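FOR IMMEDIATE RELEASE

Flaninon Publishes Its Guide to Household Trash, Having Run Out of Reasons Not To

BUSEDDALE, 26 December 2021 – Flaninon, the small publisher behind a shelf of pocket guides to chores most people would prefer to skip, today released The Small Bin Book, a 900-copy first printing devoted entirely to the wastebaskets, liners and bags found in bedrooms, bathrooms and home offices. The kitchen can is mentioned twice, both times in passing and once unkindly.

The release date was chosen with some care. On the day after the biggest gift-opening morning of the year, a good share of the country is standing in a room full of ribbon, looking for somewhere to put it. Flaninon would like those people to know that help exists and that it runs to six chapters.

"We did a book on folding sheets and people wrote to us about trash," the company said in a statement. "We did a book on cleaning windows and people wrote to us about trash. At some point you have to open your mail."

The book grew out of a reader survey that closed in June. Flaninon asked the subscribers to its newsletter how they handled the small bins in their homes and received 1,883 replies, a number the company describes as both gratifying and a little worrying. Of those, 361 came with attached essays. Several were longer than the chapter they helped to inspire.
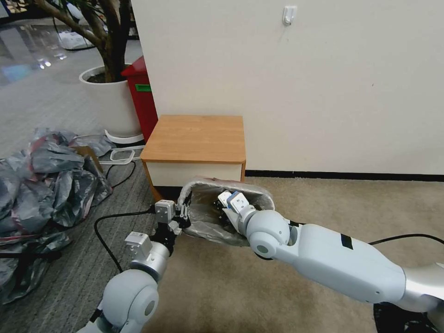

Readers were divided on almost everything. One camp lines every basket in the house and changes the bag on a fixed night, full or otherwise. Another camp saves grocery bags in a drawer, in a larger grocery bag, and regards anyone who buys liners on purpose as lost to reason. A third group uses no liner at all and rinses the basket in the bathtub. The book is polite to this group for two full pages.

Flaninon does take sides in the end. Its advice is to match the bag to the basket, push the air out before the first tissue goes in, and fold the extra plastic down over the rim far enough that it stays there. The company admits that this could have been printed on a postcard. The postcard is included, tucked inside the back cover.

The chapter on bedrooms is the longest. It covers where to put the basket (beside the nightstand, on the side you sleep on), what belongs in it (less than you think) and what to do about the receipts, cough drop wrappers and dead pens that gather in the nightstand drawer because the basket was two steps too far away. There is also a short and rather stern passage on cups. 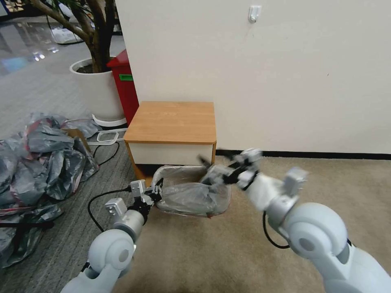
What the book covers

The Small Bin Book is arranged by room, in the order in which the editors were willing to discuss them. Chapters include:

Bedrooms, and the drawer problem

Bathrooms, with a section on lids and the people who remove them

Home offices, where the paper goes and where it was supposed to go

Guest rooms, on the host's duty to supply a basket and the guest's duty to find it

Bags and liners, including how to open a new one without licking your fingers

Taking it all out, a chapter written mainly for households with teenagers

Each chapter closes with a blank page for notes. In early test copies, most readers used this page to record complaints about someone else in the house. Flaninon has kept the page and added more lines.

The liner chapter deserves a word of its own, according to the company, which gave it eleven drafts. A new bag arrives flat, sealed by some force unknown to the kitchen, and most people open it by shaking it at the ceiling. The book prefers a slower way. Set the bag down, find the edge with both hands, and pull the sides apart before you bring the basket anywhere near it. Readers who tried the method reported fewer torn bags – and, in one letter, a calmer marriage.
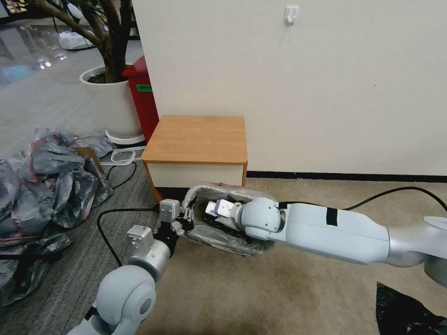
Launch event at Sheehan Hall

Flaninon will mark the release with a free evening at Sheehan Hall in Buseddale. The program includes a reading from the bathroom chapter, a liner swap for anyone who has bought the wrong size by the hundred, and light refreshments. Baskets will be provided. Guests are asked to use them.

The company had hoped to end the evening with a display of historic wastebaskets from its own collection, but the collection was thrown out during an office move. The empty shelves may be viewed on request.

Copies of the book will be on sale at the door and will be signed by whoever is nearest.

Where to find it

The Small Bin Book is available now through Zeltlow, which distributes all of Flaninon's titles, and from bookstores with a home section and a sense of humor. Zeltlow says it has placed the book between cooking and self-help. Flaninon considers this fair.

Libraries may request a desk copy. Reviewers who asked for one last month and have heard nothing should ask again; the list was written on the back of an envelope, and readers of this release will be able to guess the rest.

About Flaninon

Flaninon publishes short, plain guides to ordinary housework from a second-floor office in Buseddale. Its earlier titles include The Fitted Sheet and Windows, Both Sides. A guide to closets is in the works and has been put away somewhere safe.

Media contact: Flaninon Press Desk, Buseddale. Review copies, cover art and sample chapters are available on request. Please do not send essays.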